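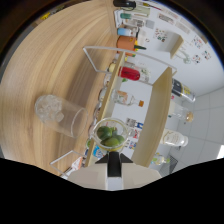 Home Explore Notifications Lists Profile

Edside Residential Council
2020-09-26

The Council has completed its review of internet access among students who are studying from their rooms or from a family home this term. The main findings and the decisions taken are set out in this thread. 1/

The review was opened in July, after a number of residents wrote to say that they had been marked absent from online classes they had tried to attend. It was led by Cyrill Egger, who chairs our working group on fair access. 2/

We wrote to all 2777 students in our residences and partner housing. They were asked what device they use for study, whether they share it, how they connect, and what they pay each month to do so. Replies could be given by phone or on paper. 3/

The paper form was important to us. A survey about poor internet access that can only be answered online will miss the students it most needs to hear from, and an earlier survey of ours had that fault. 4/

We found that 110 students have no fixed connection where they live. They attend lectures over a mobile phone plan that they pay for themselves. Many turn off their video to save data, and several have been told by instructors that doing so lowers their participation grade. 5/

A further group has a connection but shares one computer with brothers, sisters or parents who also need it during the day. These students tend to watch recorded lectures late at night. Where a class is not recorded, they miss it. 6/

The gap follows income closely. It also follows geography. Students living in Hirano House, which is close to the main library, reported few difficulties. Students in the Avimell apartments, at the far end of the bus line, reported the most. 7/

Rents at Avimell are the lowest we offer. It is therefore where students with the least money are most likely to live, and it is also the only site where internet service is not included in the rent. The Council accepts that this arrangement was unfair and should have been corrected earlier. 8/

One second-year student told the working group: "I choose between the seminar and the lab session every week. I have enough data for one of them." We thank her, and everyone else who wrote to us in such detail, for allowing their words to be shared. 9/

Other comments concerned privacy. Some students do not want classmates to see the room they live in. Others live with relatives who work nights and cannot speak aloud during class hours. The Council asks teaching staff to keep this in mind when setting rules on cameras and microphones. 10/

The following measures have been agreed. First, internet service at Avimell will be included in the rent from the start of next month. The rent will not go up during the current academic year to cover the cost. 11/

Second, the Council has set aside $4000 for emergency data grants. A student may apply by telephone, by letter or in person at the Edside front office. No bank statement is required, and no student will be asked to explain family circumstances. 12/

Third, 16 laptops have been bought for long-term loan. A loan runs until the end of the academic year and may be renewed. There is no deposit. Students will not be charged for normal wear. 13/

We know that 16 is fewer than the number needed. Priority will go to students who have no computer of their own, then to those sharing one with two or more people. The waiting list will be reviewed every two weeks, and applicants will be told where they stand on it. 14/

Fourth, the ground floor study room in the Rustier Building will stay open until midnight. Seats must be reserved, and the current distance and face covering rules apply. Residents of partner housing may now book on the same terms as everyone else. 15/

Until this week, partner housing residents could book only on the day itself, after all other requests had been filled. Several had stopped trying. That rule has been removed from the residence handbook. 16/

The working group also looked at late fees. It found cases in which students were charged for missing an online rent payment during a loss of service. Those charges will be refunded. There is no need to apply, as the accounts office holds the records. 17/

Some of what was raised lies outside our powers. The Council does not set attendance policy and cannot change a grade. We have written to each department asking that every required lecture be recorded and that a low-data version, with slides and sound only, be offered. 18/

Four departments have agreed so far. Two have asked for more time. We will publish the replies of the others when they arrive. 19/

In presenting the report, Cyrill Egger said: "Two students may pay the same tuition and sit the same exam. If one of them can hear only half the lectures, we can't call that equal treatment. It is within our power to fix a good part of this, and we should." 20/

We have been asked whether these measures are temporary. The rent change at Avimell and the booking change at Rustier are permanent. The data grants and loans are funded for this academic year, and the Council will vote on their renewal in the spring. 21/

We have also been asked whether international students who have not been able to travel may apply. They may, provided they hold a room contract with us. Data grants can be paid to an account abroad. Laptops, regrettably, can't be shipped outside the country at present. 22/

Printed copies of the full report are available at the front desk of each residence. A large-print copy can be requested at the Edside office. Personal details have been removed from all the comments quoted. 23/

Residents who did not receive the survey, or who received it too late to reply, are invited to write to the working group. Answers sent now will be added to the record and considered when the waiting list is next reviewed. 24/

Questions about a grant or a loan should be sent to the front office and not posted as replies to this thread, so that they can be handled in private. 25/25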